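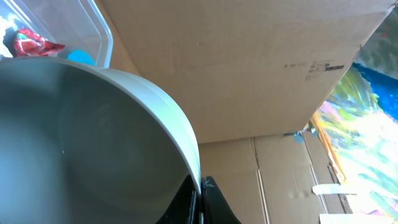

**Cell notes / Handling rules**

2 Jun 2018

Going through the handling rules with Zerrin Toprak before they get pinned up at the Binby bench. Draft 3. Mostly bowl stuff today.

Rule 4, grip on open dishes. Old text says "hold securely", useless. New text:

- fingers close up near the rim, both of them in contact before any lift
- no lift over other items if there's a way around
- wrist speed up to 800 mm/min with a bowl held, then back to the normal limit

Zerrin wants a force number in there too. We have 34 N from the Ertürk sheet but that was for the old pads, so leave blank til remeasured.

Rule 5, backdrop. Cardboard and the painted panel are fine as clutter, we want clutter. But: tape ends pressed flat before a run. White strip on the right side of the cardboard sticks out, rule as written says stop and fix. Changed "should" to "must", Z. agrees.

Rule 7, clear containers. Lid on, always. Log what's inside (wrapper, the round light blue thing etc) in the run sheet, not in your head. Mellel people skip this and their sheets from Febuary are a pain to read.

Rule 9, stop button within reach of whoever is watching. No change.

Run 134 goes in the log under the old rules, everything after it under draft 3. Dont mix.

Still open:

- who signs off at Ukeck
- does "dish" include lids?? need a definition
- pad remeasure, ask for the gauge back

Send draft to Zerrin after lunch.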